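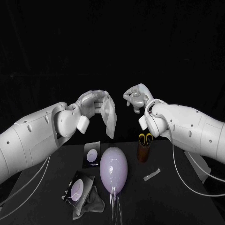

What do you do with a robot that has two hands? At Ilbridge they give it small household jobs, the fiddly sort, and see how far it gets.

September 6, 2022

I finally got to the open day at Satstead, having missed the one in July. It was busier than I expected. They had 94 names on the list by the door when I signed in, and the car park was full, so I left the car by the church and walked.

Saqib Virk did the talk. He explained that a bare black table and a black backdrop make it easier for the cameras to pick out the hands. The table had a lavender balloon on it, a couple of black packets, a grey cloth and a brown cup with yellow-handled scissors. He said thin, floppy things are the hardest, as they never hang the same way twice.
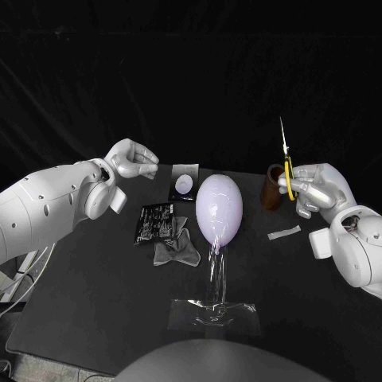
I asked him about the scissors. Picking them up is one job and using them is another, he said, and they score the two separately. The team has logged around 400 tries with them. He wouldn't give me a success rate, which was fair enough.

Each demonstration was slow. You need to stand still and be patient, and a few people wandered off to the tea urn. I stayed for 2 sessions and preferred the second, when there was more room at the rope.

Kevia had a stand in the corridor with leaflets and a sorting machine, and Ibarra were meant to be there but had cancelled. Parking is free if you get there before ten.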